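Jollgate Upholstered Armchair, Grey-Taupe

Sold by Grilthorpe Seating
Last updated Sep 11, 2021

We sell a lot of chairs that call themselves "the last armchair you'll ever buy". We don't believe it of any of them, and you shouldn't believe it of the Jollgate. It is a decent, soft, plain armchair at a middling price. What follows is what we think of it after having one in the showroom since November.

The fabric

The maker's leaflet says the cover is "stain defying". We would call it a brushed fabric that wipes down fairly well if you get to it quickly. Tea came out of ours. Biro did not, and the spray the maker sells for the purpose made a paler patch that we now keep turned to the wall. Buy the spray if you like, but a damp white cloth did just as much for us.

Like most soft brushed covers it shows which way it was last stroked. Some people can't stand that. If you are one of them, order a swatch first and rub your thumb across it both ways.

The colour

It is listed as grey. Under our strip lights it passes for grey. At home, under a warm bulb, expect it to lean towards a brownish mauve, and don't try to match it to a cool grey sofa from a screen. Most of the chairs that come back to us come back over colour - the swatch is free, so please use it.

The seat

"Cloud comfort" is the phrase on the swing tag. We found it firm for the first 30 days or so and then pleasantly ordinary. Bereket Yimer in our workshop opened up the cushion on the showroom chair and found foam with a thin fibre wrap, perfectly respectable, no clouds. Taller customers tend to say the seat is a little short under the thigh. Sit in it for longer than 2 minutes before you decide.
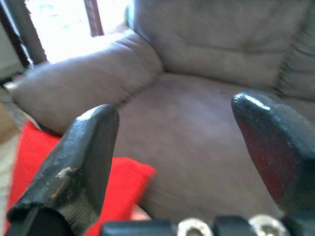 Care

Vacuum with a soft brush head. Blot spills, never scrub. Keep it away from radiators and strong sun, whatever the leaflet says about fade resistance. The covers do not come off, so there is no question of machine washing.

Delivery and returns

Two-person delivery to the room you choose, usually within nine working days. We have missed that before and will ring you if we are going to miss it again. Measure your doorways. Unused chairs can be returned within 30 days, and collection is charged at cost.

Guarantee

Two years on the frame, one on the foam. The maker's "lifetime promise" runs to several pages of exclusions, and we would not pay extra for it.

Order code: 1818
Swatches: free, one per household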